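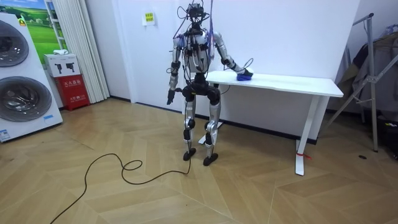

Humanoider Roboter an einem weißen Tisch, eine Hand auf einem blauen Tuch

Das Vustadau-Urteil (auch: Caputo gegen Stadt Vustadau) ist eine Entscheidung des Verfassungsgerichts von Prallosden vom 30. Juni 2022 zur Gewaltenteilung auf kommunaler Ebene. Mit 3 zu 2 Stimmen erklärte das Gericht eine Satzung für nichtig, mit der sich der Stadtrat die Besetzung der Schiedsstellen selbst vorbehalten hatte.

Geklagt hatte der Familienbetrieb Caputo, dem sich später die Firma Sinell anschloss. Die Begründung umfasst stolze 179 Seiten und gilt als Glanzstück der Landesrechtsprechung: Berichterstatter Elie Bitar zeichnet darin die Geschichte der Schiedsstellen bis zur ersten Gemeindeordnung nach, erstaunlich lebendig und fast ohne Latein! Bemerkenswert ist auch das Sondervotum, das dem Rat einen weiten Gestaltungsspielraum zubilligt.

Im November hob der Stadtrat die Satzung förmlich auf. Betroffen waren 3.151 Verfahren, die neu zugewiesen wurden.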